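Wavell 가루 세탁세제 무향 (용기형 / 리필 파우치)

제조 Prudivlow
판매 Bedoya 생활상점
용량 용기형 429g, 리필 파우치 1,195g
용도 면, 마, 합성섬유 및 혼방 세탁용 (울, 실크, 가죽 제외)
향 무향

4월부터 품절이었던 리필 파우치가 드디어 들어왔습니다. 기다려 주신 분들, 문의 글에 "아직이에요?"라고 조심스럽게 적어 주신 분들께 정말 감사드려요. 재입고분은 7월 24일 금요일 오전부터 차례대로 발송합니다. 입고 알림을 신청하신 분들께는 문자가 먼저 나가고, 장바구니에 담아 두셨던 분은 가격이 예전 것으로 보일 수 있으니 한 번 비웠다가 다시 담아 주세요.

저희가 이 세제를 들여놓은 지도 꽤 됐는데요, 처음에는 솔직히 반신반의했어요. 요즘 다들 액체나 캡슐을 쓰시는데 가루 세제를, 그것도 향이 하나도 없는 걸 누가 찾으실까 싶었거든요. 그런데 써 보신 분들이 두 번째부터는 꼭 리필로 주문을 하시더라고요. 빨래를 개킬 때 아무 냄새도 안 나는 게 이렇게 편한 줄 몰랐다는 후기가 제일 많고, 저희도 그 말에 고개를 끄덕이게 됩니다. 섬유유연제 향이 진한 집에서 자란 저는 처음 며칠은 좀 허전했어요. 지금은 반대로 남의 집 수건에서 나는 꽃향기에 깜짝 놀라곤 해요 (나쁘다는 뜻은 아니고요!).

어떤 빨래에 좋은가요

매일 나오는 빨래에 두루 쓰시면 됩니다. 수건, 양말, 속옷, 티셔츠, 면바지, 베갯잇처럼 자주 빨고 자주 쓰는 것들이요. 특히 목둘레와 소매 끝에 생기는 누런 때는 가루 세제가 제 몫을 톡톡히 해 주는 부분이라, 세탁 전에 물을 살짝 묻히고 세제를 조금 올려 손끝으로 문질러 두었다가 그대로 돌리시면 좋아요. 운동복도 괜찮습니다. 다만 방수나 발수 가공이 된 겉옷은 전용 세제를 쓰시는 편이 옷에 낫습니다.

울과 실크에는 쓰지 말아 주세요. 이 세제는 약알칼리성이라 동물성 섬유가 거칠어질 수 있어요. 니트는 라벨을 꼭 한 번 뒤집어 보시고, 울이 조금이라도 섞여 있으면 중성세제로 빨아 주세요. 저도 아끼던 카디건을 한 벌 보내고 나서야 라벨 읽는 습관이 생겼답니다.

얼마나 넣나요

용기형에는 계량스푼이 들어 있고, 리필 파우치에는 들어 있지 않습니다. 처음 쓰시는 분은 용기형부터 시작하시길 권해요. 스푼 안쪽에 눈금이 두 줄 있는데 아래 줄이 적은 빨래, 위 줄이 보통 빨래입니다. 이불처럼 부피가 큰 건 위 줄까지 채워 한 번, 아래 줄까지 채워 한 번 더 넣으시면 되고요. 때가 많지 않은 여름옷은 아래 줄만으로도 넉넉해요. 많이 넣는다고 더 깨끗해지지는 않고 헹굼만 길어지니까, 처음엔 조금 모자란 듯 넣어 보시고 결과를 보면서 늘려 가세요.

통돌이에 쓰실 때

통돌이 쓰시는 분들이 제일 많이 물어보시는 게 넣는 순서예요. 저희는 세제를 먼저, 빨래를 나중에 넣습니다. 세탁통 바닥에 가루를 고루 뿌리고 물이 조금 차오를 때까지 기다렸다가 옷을 넣으면 덩어리가 남는 일이 훨씬 줄어들어요. 세제 투입구가 따로 있는 제품은 투입구를 쓰셔도 되는데, 안쪽에 물기가 남아 있으면 가루가 들러붙어 굳으니 마른 천으로 한 번 닦고 넣어 주세요. 굳은 건 따뜻한 물을 부어 두면 금방 풀립니다.

빨래를 다 꺼낸 다음에는 뚜껑을 열어 두시는 게 좋아요. 세제가 아무리 좋아도 통 안이 눅눅하면 퀴퀴한 냄새가 옷으로 옮겨 오거든요. 먼지 때문에 덮개를 씌우시는 댁도 많은데, 통이 다 마른 뒤에 씌우시고 덮개도 가끔 같이 빨아 주세요. 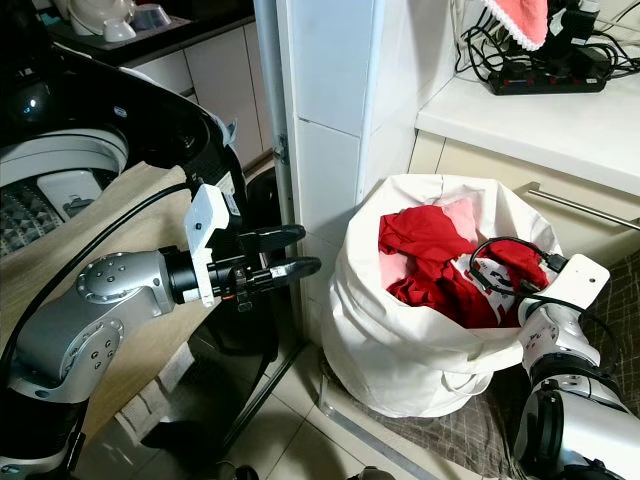

뚜껑을 올려 둔 통돌이 세탁기. 앞과 옆으로 베이지색 천 덮개가 늘어져 있습니다.

드럼에 쓰실 때

드럼은 물을 적게 쓰다 보니 가루가 덜 녹을까 걱정하시는데요, 입자가 고운 편이라 대부분 괜찮습니다. 찬물 코스나 짧은 급속 코스에서만 조금 신경 써 주세요. 작은 그릇에 미지근한 물을 받아 세제를 먼저 풀고, 그 물을 투입구에 천천히 부어 주시면 됩니다. 검은 옷에 하얀 가루가 묻어 나와 속상하셨던 분들도 이렇게 바꾸고는 다시 문의를 안 주셨어요. 빨래를 너무 꽉 채우지 않는 것도 중요하고요. 통 위쪽에 손바닥 하나 세울 만큼은 비워 두시면 물이 잘 돕니다.

자동 세제 투입 기능은 액체 전용인 경우가 많습니다. 가루를 넣으면 막힐 수 있으니 꼭 설명서를 확인하시고, 수동 칸이 있으면 그쪽을 써 주세요.

보관은 이렇게

가루 세제는 습기가 제일 큰 적이지요. 세탁실이나 베란다에 두실 때는 바닥보다 선반 위가 좋고, 리필 파우치는 지퍼를 닫은 뒤 윗부분을 한 번 접어 집게로 물려 주시면 장마철에도 보송하게 쓰실 수 있어요. 다른 세제통에 옮겨 담으실 때는 통을 깨끗이 씻어 바싹 말린 다음 담아 주세요. 락스나 산성 세정제가 담겼던 통은 절대 쓰지 마시고요. 아이와 반려동물의 손이 닿지 않는 곳에 두셔야 하는 것도 잊지 말아 주세요.

살짝 뭉친 세제는 숟가락으로 톡톡 깨서 그대로 쓰셔도 괜찮습니다. 저희 사무실에서도 뚜껑을 덜 닫아 놓고 주말을 보냈다가 월요일마다 깨서 쓰곤 해요.
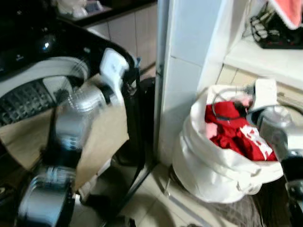 광택 있는 검은색 세탁기와 그 앞의 골판지.

포장과 배송

용기형은 종이 완충재로 감싸 상자에 넣고, 리필 파우치는 얇은 골판지 상자에 눕혀서 보내 드립니다. 비닐 테이프 대신 종이 테이프를 쓰고 있어서 뜯지 않고 그대로 접어 종이류로 내놓으시면 됩니다. 송장만 떼어 주세요. 가끔 파우치 겉면에 흰 가루가 묻어 올 때가 있는데, 공장에서 담을 때 날린 가루예요. 마른 천으로 털어 쓰시면 되고, 만약 봉합 부분이 벌어져 있다면 사진과 함께 문의란에 남겨 주세요. 바로 새 제품으로 보내 드립니다.

도서 산간 지역은 며칠 더 걸릴 수 있어요. 여러 개를 주문하셔도 한 주문은 한 상자에 담아 드리고 배송비도 한 번만 받습니다.

함께 드리는 것

이번 재입고를 기념해서 리필 파우치를 주문하신 분 가운데 선착순 200분께 Sturico 산소계 표백제 100g 소포장을 넣어 드립니다. 흰 수건이 칙칙해졌을 때 세제와 같이 쓰시면 좋아요. 따뜻한 물에 표백제를 풀어 수건을 담가 두셨다가 평소처럼 돌리시면 됩니다. 오래 담가 둘 필요는 없고, 금속 단추나 지퍼가 달린 옷은 피해 주세요. 준비한 수량이 다 나가면 따로 공지 없이 끝나니 양해 부탁드려요.

세탁 전에 한 번만

이건 제품 이야기라기보다 잔소리에 가까운데요. 색이 진한 새 옷은 처음 몇 번은 꼭 따로 빨아 주세요. 빨간 티셔츠 한 장이 흰 양말을 모조리 분홍으로 만드는 일, 한 번쯤 겪어 보셨지요? 세탁 가방이나 바구니를 두 개 두고 밝은 것과 진한 것을 벗을 때부터 나눠 담으면 빨래하는 날이 한결 가벼워집니다. 물 빠짐이 걱정되는 옷은 안쪽 솔기에 젖은 흰 천을 대고 꾹 눌러 보세요. 색이 묻어 나면 찬물에 단독으로 세탁하시면 됩니다.

주머니도 한 번씩 뒤집어 보시고요! 휴지 한 장이 들어가면 어떤 세제로도 못 당합니다.

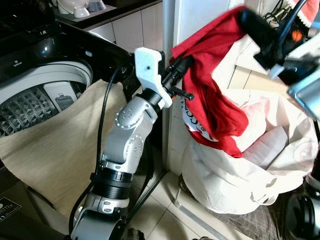 흰색 세탁 가방 입구에 걸쳐진 빨간 옷.

자주 주시는 문의

아기 옷에 써도 되는지 많이 물어보세요. 무향이라 아기 옷에 쓰시는 분들이 계시지만 유아 전용으로 나온 제품은 아닙니다. 피부가 예민한 아기라면 손수건 한두 장을 먼저 빨아 써 보시고, 헹굼을 한 번 더 해 주세요.

손빨래도 됩니다. 다만 맨손으로 오래 만지면 손이 건조해지니 고무장갑을 껴 주세요. 가루를 물에 완전히 풀고 나서 옷을 담그시는 게 좋고요.

섬유유연제는 취향대로 쓰셔도 괜찮아요. 수건만큼은 빼고 빨아 보시길 권해 드립니다. 물기를 훨씬 잘 먹어요.

거품이 적어서 불안하다는 말씀도 종종 듣습니다. 원래 거품이 적게 나도록 만든 제품이라 안심하고 쓰셔도 되고, 거품이 안 보인다고 세제를 더 넣지는 말아 주세요.

유통기한은 용기 바닥과 파우치 뒷면 아래쪽에 찍혀 있습니다. 개봉한 뒤에는 일 년 안에 쓰시는 게 좋아요.

주의사항

눈에 들어갔을 때는 바로 흐르는 물로 충분히 씻어 내고, 불편함이 계속되면 의사와 상담하세요.
삼켰을 때는 입안을 헹구고 제품을 지참하여 병원에 가세요.
염소계 표백제와 섞어 쓰지 마세요.
용도 외에는 사용하지 마세요.
직사광선과 습기를 피해 보관하세요.

교환 및 반품

받으신 날부터 일주일 안에 문의란으로 말씀해 주세요. 개봉하지 않은 제품은 교환과 반품이 가능하고, 단순 변심일 때는 왕복 배송비를 부담해 주셔야 합니다. 개봉한 제품은 하자가 있는 경우에만 가능해요. 사은품을 받으신 분은 사은품도 함께 보내 주세요.

관련 상품
Wavell 가루 세탁세제 계량스푼 (낱개)
Sturico 산소계 표백제
Prudivlow 울 전용 중성세제

문의는 Bedoya 생활상점 상품 문의란에 남겨 주시면 평일 낮에 순서대로 답해 드립니다. 점심시간에는 조금 늦어요.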